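Teaching by Hand in Simulation

At Onari's lab in Grencombe, the working day starts in September heat with calibration. An operator puts on gloves, holds still for 15 seconds, and waits for the two simulated hands to settle over a simulated table. Then recording begins. One run of a task is called a take, and a good operator logs around 125 before lunch.

The method is direct. Glove and wrist positions are sent to the model, which solves for the joint angles and moves the arms. Lag is the main complaint. A thumb that arrives late closes on nothing, and the take is thrown out.

Randa Karam writes the task list. Her current one, Irnside, has 12 layouts, all built on plain objects in flat colors. The left hand works at the blue tray, where the red rod lies; the right stays open near the yellow container until called for.

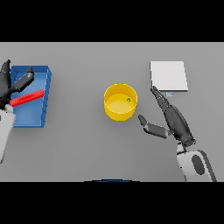

Percy Bedoya would rather see fewer takes and slower ones, arguing that a policy trained on hurried grasps learns the hurry as well. Karam's group is now testing the point on 3 of the layouts, at half speed.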